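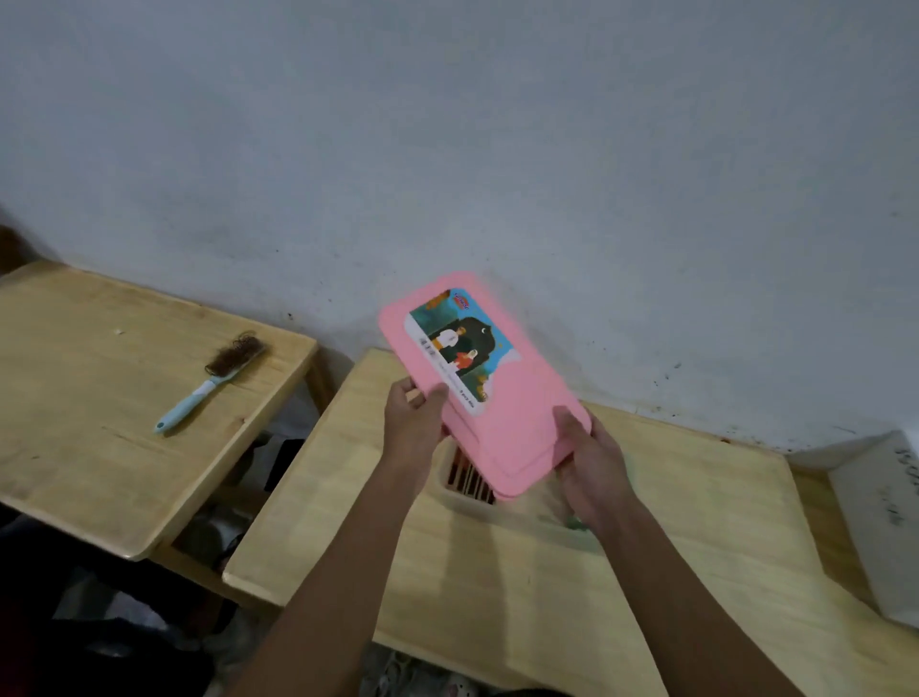
Fig. 6 Pink lid with illustrated label

4. Importing a singles collection into Mostico

Before you start, close the player and make sure the turntable is connected through the Favow interface. Recordings made with any other interface can be imported, but the speed correction in step 5 will be greyed out.

1. Open Library and choose New Collection. Give it a name of no more than 47 characters.

2. Set Source Type to Vinyl, 7-inch. The level and track-split settings change to suit.

3. Play the loudest passage of the record and adjust Input until the meter peaks just below the red mark.

4. Return the stylus to the lead-in groove, press Record, then lower the arm. Recording stops by itself after nine seconds of silence.

5. If the record was cut or played at the wrong speed, open Correct Speed and enter the right value. Check the result against a passage of sung vocal -- drums alone are a poor guide to pitch.

6. Fill in Artist, Backing Group, Label and Side. Leave Year blank if it is not printed on the record.

7. Press Save. Repeat from step 3 for the B-side.

Note: Many soul and funk singles split one performance over both sides as Part 1 and Part 2. Mostico keeps these as separate tracks. To join them, select both and choose Link Sides. The fade at the end of Part 1 is kept.

Note: Artists who recorded under more than one name should be entered as printed, then joined under Aliases (see section 9).

Caution: Do not unplug the interface while the Save light is flashing. The current side will be lost.

Caution: Collections made in Ginting, the earlier version, hold at most 126 sides. Split larger ones before importing them.

Section revised 2018-01-10 by Filippos Papadakis, Zallstead. Link Sides was added in the July release.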